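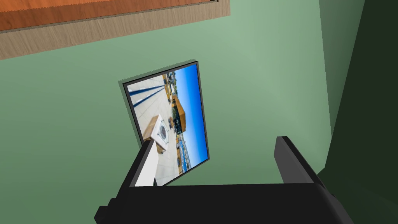
Braço de cozinha feito em casa: o que vale a pena antes de gastar dinheiro

Desconfio de quem promete um ajudante de cozinha pronto num fim de semana. O projeto Ilie, que montamos na oficina partilhada de Lokdale, anda nisto desde julho e ainda passa a maior parte do tempo no simulador. Ficam as dicas, para quem insistir.

Comece pela pinça. Dois dedos chegam para quase tudo, e uma mão de cinco só acrescenta parafusos para reapertar. Modele a bancada com as medidas verdadeiras, mesmo as feias. A nossa tinha 2 cm de erro na altura e andámos semanas a culpar os motores.

Ponha comida nas taças do modelo. Com tudo vazio, qualquer trajetória parece boa.

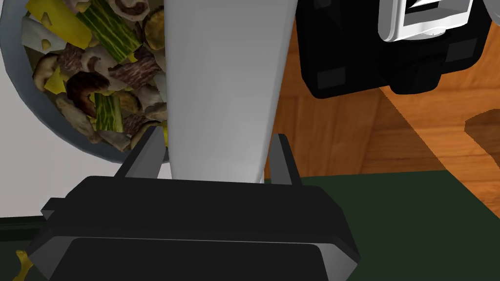

Dedos abertos, com a peça branca entre eles e a taça de comida ao lado.

Feche devagar e limite a força logo no início. Usamos 20 % do curso por passo – aborrecido, mas dá tempo de carregar no botão de paragem. Os servos Bikuvov do kit custaram 55 euros e o manual jura que não precisam de calibração. Calibre na mesma.

Não confie numa só câmara. A do pulso perde o rebordo do recipiente quando mais falta faz. 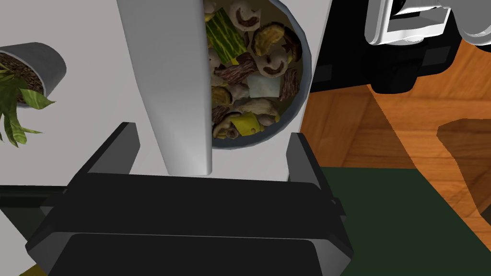

Um leitor de Wunesholm escreveu que desistiu das taças e passou tudo para caixas quadradas, porque nas redondas a pinça dele escorregava sempre; acrescentou que uma colher comprida continua a ser mais rápida. Quanto à colher, não discuto. Quanto às caixas, experimente primeiro fita de borracha nos dedos: duas voltas e troca-se quando ficar gordurosa.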